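Open storage bin

An open storage bin, also called an open tote, is a rectangular container without a lid, used for holding loose goods on a shelf, bench or table. Most are moulded in one piece with thin walls and a flat base. Grey is the usual colour in workshops and stockrooms, as it hides scuffs.

The Zulis pattern, drawn up by Khurram Marwat, is 600 mm long and 200 mm deep. A half-depth version of 145 mm was added later for bench work.
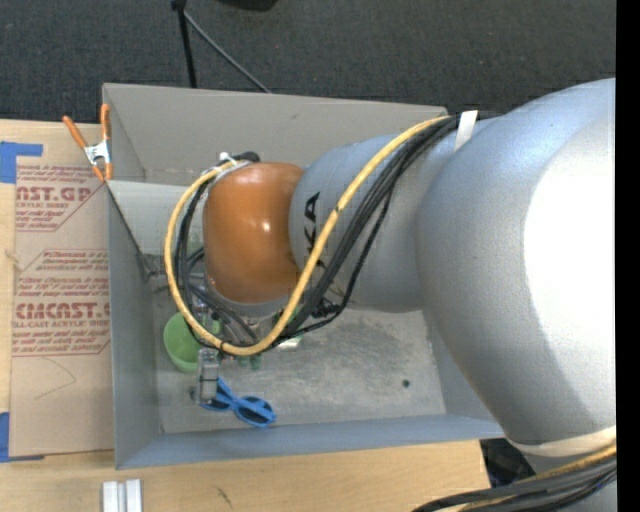

Sloping walls let empty bins nest inside one another, which saves room in transport but leaves less space at the base. Straight-walled types hold more and do not nest. Tistum sold both kinds in packs of 50.

Bins are washed with warm water and mild soap. Scouring powder dulls the surface and is best avoided.

See also: Crate; Tray; Stacking box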